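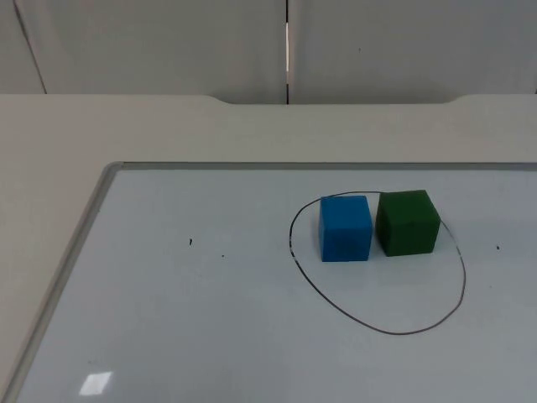
Figure 4. Blue and green foam cubes inside a hand-drawn loop on the whiteboard.

Home Articles Issues About Contact

3.2 Drawn boundaries

Grouping tasks for young children usually rely on trays, hoops or printed mats. All of these have a raised or perfectly even edge, and a child can feel or see the limit of the set without much thought. We wanted a boundary that had to be read as a mark. In the Akley tasks the set is therefore a loop drawn freehand in black marker on a whiteboard laid flat on a table, and the members of the set are foam cubes.

We did not use a template for the loop. The one in Figure 4 is a lopsided oval, wider on the left, and the line is faint or broken in places along that side. Both cubes stand near the top of the loop, with a narrow gap between them, and most of the space inside is left empty. The green cube is very close to the line at the upper right. Layouts of this kind were scored as "inside, near edge" and kept apart from layouts in which the cubes were well clear of the line.

Two questions were asked for each layout: which blocks are in the ring, and is there room for another one. The second question was added after the pilot in July, when several children treated a loop as full once it held two cubes – even when the lower half had nothing in it.

A total of 242 responses were collected over 9 sessions. Tirta Yusof coded all of them, and a second coder repeated the work for 6 of the sessions. Disagreements were almost all over cubes close to the line, where a child pointed to a block but gave no clear answer. These were coded as "unsure" and left in the totals.

Gaps in the line caused less trouble than we expected. A few children ran a finger along the loop and stopped at a faint stretch, and one asked for the marker to close it. Their answers to the first question were no different from those given for unbroken loops.

Shares 9 Comments 4

Related articles
Sorting by color and by place: the Conport block tasks
Hoops, trays and mats in early set work
Vainio revisited: when is a ring full?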